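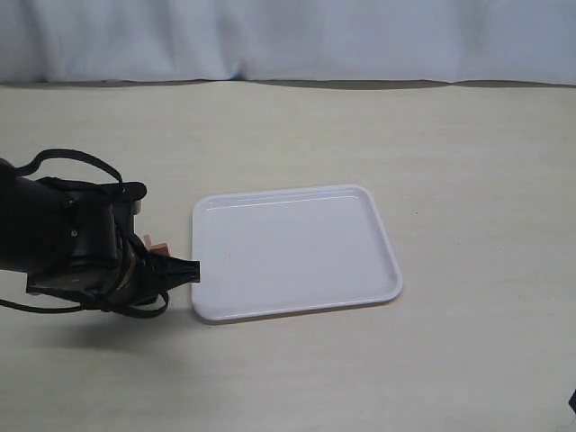

4. Setting up public comment intake for a council meeting

This section covers the Buvance intake module as installed for the Kodovthorpe municipal council. It assumes that the clerk's account has been created (Section 2) and that the ward map has been loaded (Section 3).

4.1 Before you start

The meeting must already appear in the calendar with a status of Draft or Posted. Intake cannot be attached to a meeting marked Closed. To reopen a closed meeting, see Section 9.

You will need the final agenda as a text file. Scanned agendas are accepted for posting but cannot be split into items.

4.2 Open intake for a meeting

1. Sign in with a Clerk or Deputy Clerk role.
2. Select Meetings, then the meeting date.
3. Select Intake > Attach agenda and choose the agenda file. Wait until the item list appears on the right.
4. Compare the item list with the agenda. Numbered sub-items (6a, 6b) are sometimes merged into the parent item. Use Split to separate them.
5. For each item, set Comment type to Spoken, Written, or Both. Consent items default to Written.
6. Set the closing time for written comments. The default is 2 hours before the call to order.
7. Select Open intake.

Note: Residents who follow an item receive a notice when intake opens. The notice is sent once. Closing and reopening intake does not send it again.

CAUTION: Do not replace the agenda file after intake is open. Comments are tied to item numbers, and a new file with different numbering will move them to the wrong items. Use Amend agenda instead.

4.3 Ward matching

Each comment is matched to a ward by street address. Addresses that cannot be matched are placed in the Unmatched queue and are not counted in ward totals until a clerk assigns them.

1. Open Intake > Unmatched.
2. Select a comment. The nearest address is suggested beneath the one entered.
3. Select Accept, Assign by hand, or Outside city.

Addresses on Anghel Road fall on both sides of the ward line. Even numbers up to 780 belong to Ward 8. All other addresses on the road must be assigned by hand until the July map update.

Note: Outside city comments remain part of the public record. They are listed after the ward comments in the printed packet.

4.4 Speaker list

The speaker list is built in order of sign-up. The clerk may move a speaker only within the same item. Every move is written to the log with the user name and time.

To print the list, select Speakers > Print. Use the Brondalix layout if the chamber display is connected. The standard layout leaves out the item titles.

CAUTION: Printing locks the list. Later sign-ups go to a second sheet.

4.5 Error codes

573: The agenda file contains no item numbers. Check that the file is text and attach it again.

Requests for changes to this section go to Lenuța Onu, Office of the City Clerk.

Section last revised Mar 1, 2025 (J. Meireles).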